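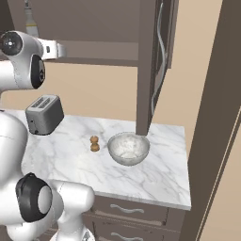 グレーの筋が入った白い大理石のカウンタートップ

報道関係のみなさま、そして台所が好きなみなさま、こんにちは!キッチン用品のSkikuraで広報をしています。6月から、天然石の天板のためのお手入れクリーム「Fidton(フィドトン)」を発売することになりました。うれしくて、いつもより少し長いお知らせになりそうです。お茶でも飲みながらお付き合いください。

きっかけは、私自身の失敗でした。数年前に念願の大理石の天板を入れたのですが、1か月もしないうちにレモンの輪切りを置きっぱなしにして、丸い跡をつけてしまったんです(あの朝のことは今でも思い出したくありません)。大理石は酸に弱いと聞いてはいたのに、料理中はすっかり忘れてしまうんですよね。

社内でその話をしたら、出るわ出るわ。赤ワイン、酢の物、トマト缶の底の輪っか。そこでメールマガジンの読者の方にもアンケートをお願いしたところ、816名の方からお返事をいただきました。自由記述の欄がとにかく熱くて、読むだけで3日かかりました。いちばん多かったお悩みは「何を使って拭けばいいのかわからない」。これはもう作るしかない!と企画書を書いたのが始まりです。

中身の開発は、石材ケア用品を手がけるWojcikさんにお願いしました。最初の試作品は香りが強すぎて、パン生地をこねたらパンまで花の香りに……。それはそれで楽しかったのですが、製品版は無香料にしています。やわらかい布に小さじ1杯ほど取って、円を描くように薄くのばし、10分おいてから乾いた布で拭き上げてください。月に1回で十分です。

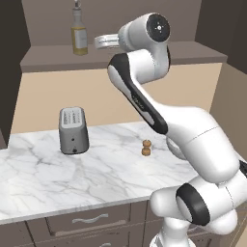

ひとつだけお願いがあります。Fidtonは、ついてしまった跡を消すためのものではありません。日ごろのつや出しと、水や油をしみ込みにくくするためのクリームです。酸による輪じみは表面そのものが変化しているので、深いものは石材店に相談するのがいちばんです(私のレモンの跡も、結局プロに磨いてもらいました)。初めて使うときは、目立たないところで試してからにしてくださいね。

容器は片手で開けられるふたにこだわりました。試作のふたは固すぎて、開発メンバー全員から不評だったんです。ラベルも何度も描き直して、最後は棚に出しっぱなしでも気にならない、薄いグレーの文字だけのデザインに落ち着きました。詰め替え用は今年の秋に出せるよう準備中です。

お取り扱いは、生活雑貨店Stureckの全国177店舗と、Skikuraのオンラインショップです。オンラインショップでは、先着200名の方に拭き上げ用の綿クロスを1枚お付けします。

商品概要
商品名:Fidton(フィドトン)
用途:大理石、御影石など天然石の天板のお手入れ
香り:無香料
価格:1,822円(税込)
発売時期:6月
販売:Stureck各店、Skikuraオンラインショップ

サンプルや商品画像をご希望の媒体の方は、Skikura広報窓口までお気軽にご連絡ください。石の天板での失敗談も大歓迎です!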